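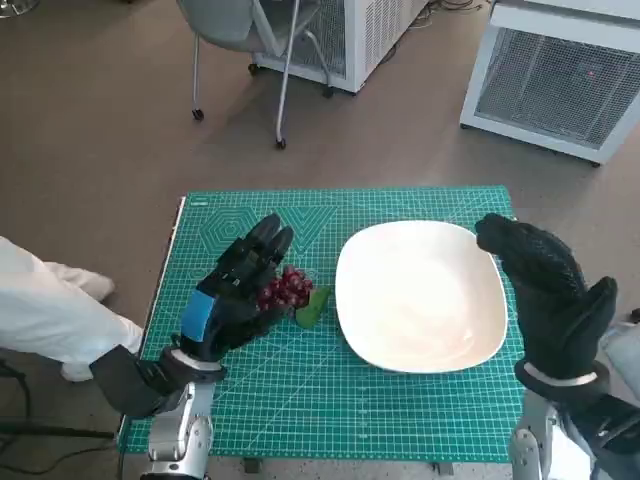
Grapes, a plate and a cutting mat on a small table, with both hands in position.

How to budget for a two-armed manipulation bench

2023-08-12 | By Violeta Aravena
6 min read | 21 comments | 80 shares

Most first budgets for a bench like ours at Flellport get the arms right and everything else wrong. The arms come with a quotation, so they go into the spreadsheet as one firm figure. The rest gets a line called "sundries", and that line is where the money runs out in March.

Work through the steps below in order, before you ask any supplier for a price.

1. Write down the task

One sentence is enough. Ours was "move a bunch of grapes with its leaf from the mat to the plate". Name the objects and where they start and finish. A supplier who has that sentence can tell you what reach and grip opening you need. Without it you will be quoted for the biggest model they sell.

2. Choose the hands before the arms

Price two types of end effector if you can, a humanoid hand and a two-finger gripper. We asked Onishi for the first and Konura for the second. Ask each firm the same questions:

- What does a replacement finger cost, and how long does it take to arrive?
- Are the pads sold separately?
- Can your own staff change them with ordinary tools?
- Is the wrist cable included?

Put the answers side by side. Our cheaper quotation left out the wrist cable and the spare pads, and adding them brought the total up by 1534 pounds. 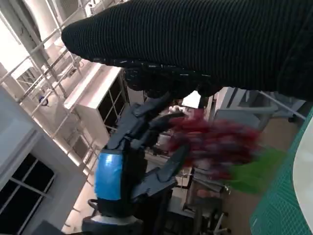 Something red and green between the fingers, and blue tape round the wrist housing.

3. Set up a consumables line

Keep this apart from the capital budget, as it will be spent every month. Ours covers tape, gloves, cable ties, screws, finger pads and cutting mats. We allow 80 pounds a month for each bench and it has held so far.

Test objects belong here too. Buy duplicates of anything you use daily, from the same batch where possible, and label the spares. A second bunch of grapes bought later may be a different size or shade, and your earlier results will be harder to compare.
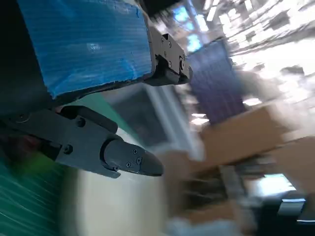 PLANNING > SPACE AND STORAGE

4. Measure the room

Mark out the table on the floor with tape, then the full reach of both arms, then a walkway. Add somewhere for boxes. Keep the original packaging until the warranty ends, and count that floor area as used.

Check sockets, lighting and ventilation at this stage. If an electrician has to come in, get that price now and put it in the same year as the arms.

5. Add delivery, training and downtime

Delivery from Nondora was quoted separately at 1945 pounds, and we nearly missed it. Training was two days on site. Allow 21 working days between delivery and the first useful session, and do not promise results to anyone inside that period.
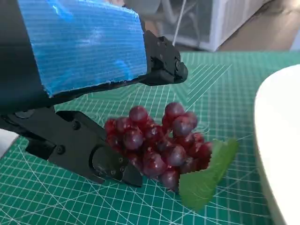
Violeta Aravena
Equipment Planning Lead, Flellport

6. Hold back a reserve

I keep a tenth of the capital figure unspent until the bench has run for three months. By then you will know which parts wear first. Order those, update the consumables line and carry whatever is left into the next bench if your finance office allows it.

Save the quotations with the dates they expire. Two of ours lapsed while we waited for approval and had to be requested again.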